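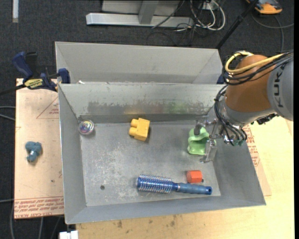
KUKA robot arm over an open metal bin.

About Mamton

Mamton is a provider of meeting administration and corporate secretarial services. The company prepares agendas, records minutes and maintains statutory registers for organizations that do not employ a company secretary of their own. It was founded by Marloes Bosman, who remains Managing Director, and it operates from a single office in Rundau.

Our Services

Clients engage Mamton for a single annual meeting or for a full calendar of board and shareholder meetings. Under a standard agreement, the notice and draft agenda are sent to the chair 17 days before the meeting. Supporting papers are collected from each department, checked for missing pages and signatures, and issued to members as one numbered set. A minute taker attends in person or by telephone. Draft minutes are returned to the chair for correction, and the approved version is entered in the minute book together with a register of decisions and the name of the person responsible for each.

Mamton does not give legal advice and does not vote, hold proxies or act as a director for any client. Where a question of law arises during a meeting, it is recorded and referred to the client's own counsel.

Our Clients

The company currently serves 78 organizations, among them manufacturers, housing associations, private schools and family-owned firms. In the last financial year its staff attended 725 meetings. Some clients are small and meet only twice a year - others have several boards whose papers must be kept strictly apart.

Records and Confidentiality

All client papers are held in Arix, our document archive. Access is granted by name and reviewed every September. Printed minute books are stored at our Rundau office and may be inspected by appointment.

Training

The Esteves Program is our course for new chairs and secretaries. It covers notice periods, quorum, motions and the writing of minutes, and may be taken at our office or at the client's premises. Enrollment requests should be addressed to the Training Desk.

Page last reviewed: 2020-05-04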